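How to clear soft toys off a bed (and keep them off)

Filed under: Bedrooms, Small Rooms

I have read a great many articles on storing soft toys and I believe hardly any of them. Most want to sell you a hammock. The hammock goes up in the corner, the toys go into it once, and by the end of the week they are back on the bed and the hammock is holding a single elephant nobody can reach. So what follows is the dull method, which needs a basket and a bit of firmness.

What you need

One open-topped plastic basket, with holes in the sides and handle slots.
A clear bed to work on.
A bag for the ones that are leaving.

You'll see fabric bins recommended everywhere. I had two from Courtois and they sagged within a month, and a sagging bin gets ignored. Lids are worse. A child will not lift a lid to put a thing away, and I doubt most adults will either.

Step 1. Pull everything on to the bed

Strip the duvet back so you are working on a plain sheet. Fetch the toys from under the pillow, down the side of the mattress and behind the radiator. Shake each one over the floor, not over the bed. Check seams and eyes while you have them in your hand, and put anything split to one side for mending. Be realistic about the mending.

Step 2. Put the basket on the bed too

People leave it on the floor and throw. Throwing is quick, but you end up with a heap, and the heap is why the whole lot gets tipped out again the next morning when somebody wants the one at the bottom. Stand the basket on the mattress, close to the toys, and place them in one at a time.

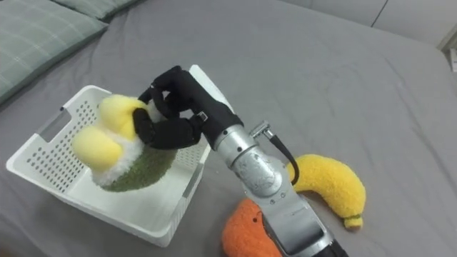
Big and awkward shapes go first, heavy end down. Long thin ones can stand up against the sides. Small ones go in last, on top, where they can be found. Matvii Ostapchuk, who wrote to me after the last version of this page, says he sorts his daughter's by colour. I tried it. It looked lovely until bedtime.

Step 3. Stop at the rim

When the toys reach the rim, the basket is full. Don't press them down and don't buy a second basket. Anything left on the bed is either swapped for something already in there or goes in the bag. This is the step that does the work, and it is the one the cheerful articles leave out.

Allow two exceptions to sleep in the bed. I have been talked up to five before now and regretted it.

Step 4. Park it low and leave it alone

Lift by both handles and put it on the floor where a child can reach in. A shelf looks tidier and guarantees that you will be the one doing the tidying.

Do you need to wash them first?

Some guides insist on it. I wash what smells or is sticky, following the label, and let it dry right through before it goes in. I'm not convinced by vacuum bags, scented sachets or a night in the freezer, though plenty of readers swear by the last. If you have the drawer space, go ahead.

Next month: the drawer under the bed, and whether it is worth opening.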